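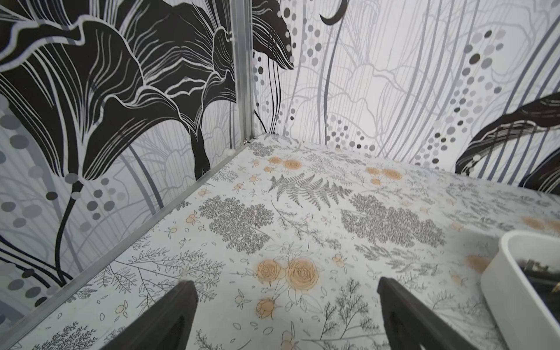 Patterned contact paper and peel-and-stick vinyl fail at the edges first. A sheet in the middle of a flat surface will hold for years if the surface was clean when it went down. The same sheet will lift within a season where it ends at a corner, a seam or a metal strip. Dense prints add a second problem, which is that they hide bubbles and small tears until the damage has spread. A pale ground with gray line-drawn ferns and soft orange-peach roses is easier to inspect than a bold black, white and gray wall pattern, and the two can meet at an aluminum corner post without any attempt to match the designs. The notes that follow cover lining shelves, cabinet floors, display boxes and small alcoves.

Surface preparation

Wash with dish soap and warm water, rinse with plain water, and let the surface dry overnight. Follow with rubbing alcohol on a lint-free cloth. Do not use furniture polish or any cleaner that contains wax or silicone. Bare particleboard and MDF need a sealing coat of primer. Sand the primer lightly with fine paper and wipe off all dust.

New paint must cure before it is covered. Dry to the touch is not cured. I allow 21 days for latex. Vinyl put down earlier tends to trap moisture, and the paint comes away with it when it is removed.

Measuring and cutting

Measure each panel at both ends and in the middle. Cabinets are seldom square. Cut the sheet 2 inches oversize in each direction and trim in place. Use a new snap-off blade and break off a segment after every long cut – a dull blade drags the film and stretches the print.

Where a pattern must continue across a seam, find the repeat before cutting anything. Lay both pieces face up on a table, overlap them until the design lines up, and cut through both layers at once. Peel away the two waste strips. The edges will then meet exactly.

Laying the sheet

Peel back the first 5 inches of backing and fold it flat. Set that edge against a pencil line and press from the center outward with a felt-edged squeegee. Pull the backing from underneath with one hand and follow with the squeegee in the other. If a crease forms, stop and lift back to the point before it started. Pressing a crease flat makes it permanent.

Small bubbles can be pricked with a pin at a low angle and pressed toward the hole. Large ones mean the sheet was not tensioned evenly and should be lifted.

Edges against metal trim

Corner trim and floor rails should go on after the sheet, with the sheet running under them. If the trim is already fixed, back out the screws or bolts a few turns, slide the sheet under the flange with a plastic spreader, and retighten by hand. Do not use a power driver, as the head will grab the film and twist it.

If the trim cannot be loosened, cut the sheet 1/32 inch short of the metal and run a thin bead of clear acrylic caulk. Wipe it once with a damp finger. Repeated wiping smears it onto the print, where it dries dull.

Adhesive residue

Warm the spot with a hair dryer on low and roll the adhesive off with a fingertip. For what remains, use mineral spirits on a cotton swab, after testing in a hidden place. Acetone dissolves most printed vinyl and should be kept away from it.

Storing leftovers

Roll offcuts with the print facing out and stand them upright in a closet. Keep one piece large enough for a patch, and write the pattern name and lot on the backing. Colors vary between lots.

Noel Yap
Revised September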